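You are here: Home / Kids' Corner / How Does a Town Stop Measles?

Measles is a disease caused by a virus. A virus is a tiny germ that can only make copies of itself inside living cells. The measles virus lives in the nose and throat of a sick person. When that person coughs or sneezes, it goes into the air and can stay there for up to two hours.

The first signs look like a cold: fever, runny nose, cough and red eyes. A few days later a rash of flat red spots starts on the face and moves down the body.

Measles spreads very easily. If 10 people who have no protection spend time close to a sick person, as many as nine of them can catch it. Health workers call a sudden group of cases an outbreak.

Take a town called Clostano, with 2,000 people. One Tuesday in March, a doctor named Ayten Demirtaş sees a child with the rash. She takes a swab from the throat and sends it to a lab. She also calls the health department the same day - doctors have to report measles by law.

At the health department, Sevim Kurtuluş makes a list of everyone who was near the child. This job is called contact tracing. Her list has 13 names. Each person is asked about vaccines. Those who are not protected may be offered one quickly, and they stay home for up to 21 days. Staying apart when you might get sick is called quarantine. Staying apart when you are already sick is called isolation.

A vaccine teaches the body to recognize the virus before it arrives. Two doses protect almost 100 percent of the people who get them.

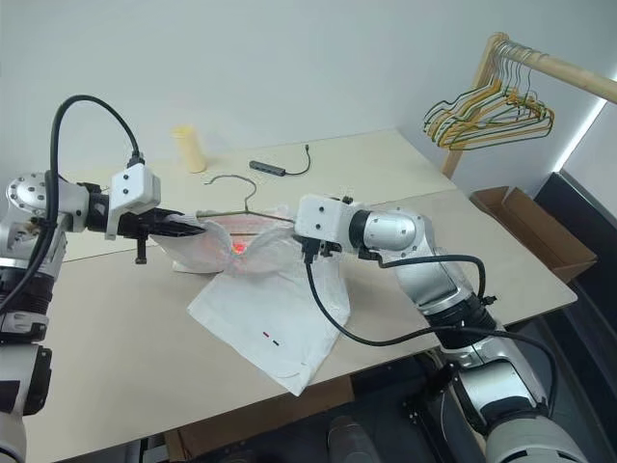 When most people in a town are protected, the virus has trouble finding a new person to infect. This is called herd immunity. It also helps babies who are too young for their first dose.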